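Lendlow Community Help > Robots and Cells > Six-axis arms

Arm folds up on itself before every pick, normal or a setup thing?

wirum_shed

Hi all, hoping somebody has been through this. I'm putting together the sim version of our little pick cell before we touch the real one, and I can't get the arm to move in a way I'd be happy to stand next to. It's a six-joint arm on a square black base mount, bolted to a big tan board, with a round dish and a small blue tray as the pick and drop spots.

Every time it goes for the dish it curls right up, elbow way out, forearm coming back nearly alongside the upper arm, and only then does the wrist drop in. 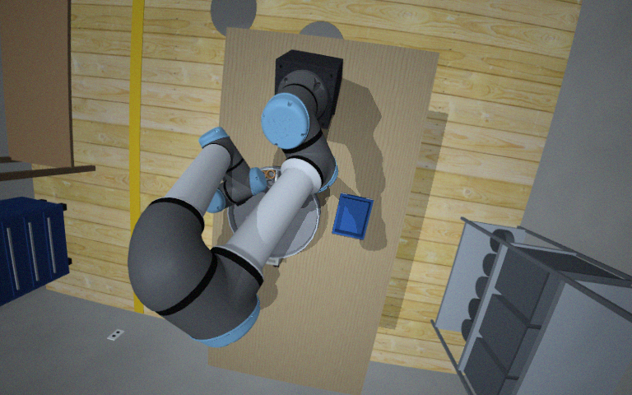 I've tried slowing it down (no change, it just does the silly thing slower) and I've tried moving the start pose a bit at a time. Same result. Joint three hits a soft limit warning on maybe one run out of 24, and I can't make it happen on purpose, which is driving me nuts. Planner is Flimik with the stock settings, timeout 2,000 ms. Is my base in the wrong spot or am I missing a checkbox?

Thibault Langlois

Been there! I lost most of January to this one. Two things I'd look at.

First, your dish is too close to the base. When the target is tucked in near the shoulder the arm has to put all that length somewhere, and folding is the only way it can do it. Slide the dish and tray farther out and see what happens before you change anything else. I moved mine one afternoon and half my weird paths went away.

Second, Flimik will take any elbow solution it likes unless you tell it otherwise. Go into the arm config, find the preferred posture setting, and lock it to whichever side you want. Then save a home pose that already has the elbow on that side. If home is on the wrong side it'll flip over on the first move and you'll think the lock is broken. (Ask me how I know.)

While you're in there, take the gripper out of the model and run the joints one at a time with a bare flange. It's dull, but it'll show you pretty fast if one of the limits got typed in wrong. I do it every time I rebuild a cell:

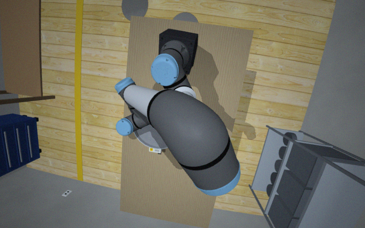
Bare flange, arm on its base plate, shadow falling to the right.

Put the tool back on after that and redo your tool offset. Don't trust the old number.

gaillard_m

just raise the timeout to 3,000, fixed mine

Thibault Langlois

Raising the timeout can help it find a path at all, but it won't stop the folding. I'd leave it alone till the posture is sorted.

wirum_shed

OK, moved the dish out and locked the elbow. Much better! I did 27 runs and no limit warning. The wrist still does an extra half turn on the way to the blue tray, but I think that's my home pose, so I'll redo that tonight and post the config if anybody wants it.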